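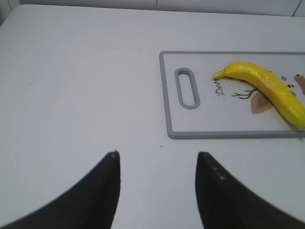 A white chopping board with a grey rim.

Why do we wash chopping boards?

Look closely at a clean chopping board and you might think there is nothing on it. But there are living things so small that you cannot see them without a microscope. They are called bacteria, and they live almost everywhere – on your hands, in soil, on food and inside your body.

Most bacteria do us no harm. Some are useful, such as the ones that turn milk into yoghurt. A few kinds can make you ill if they get into your food.

How do bacteria move about?

Bacteria cannot walk from one side of a kitchen to the other. They get carried. If someone cuts up raw chicken and then slices a cucumber on the same board, bacteria from the chicken can end up on the cucumber. Grown-ups call this cross-contamination. The chicken will be cooked, and the heat kills the bacteria. The cucumber will be eaten raw.

This is why many kitchens keep one board for raw meat and another for salad and bread. 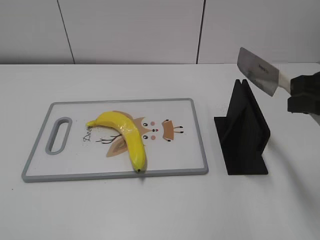
How fast do they grow?

A bacterium makes more bacteria by splitting in half. In a warm place with food and water, some kinds can split every 30 minutes. One becomes 2, then four, then eight. After a few hours there can be thousands.

Cold slows them down, so we keep milk and meat in the fridge. The fridge does not kill them.

What does soap do?

Bacteria stick to grease and tiny scraps of food. Soap loosens the grease so that water can carry it away, and many of the bacteria go with it.

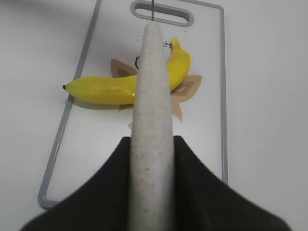 Old boards need more scrubbing than new ones. Knives leave thin cuts in the surface, and food gets trapped inside them. When the cuts are deep and will not come clean, it is time for a new board.

Words to know

Bacteria: very tiny living things made of just one cell. One of them is called a bacterium.
Microscope: a tool that makes small things look bigger.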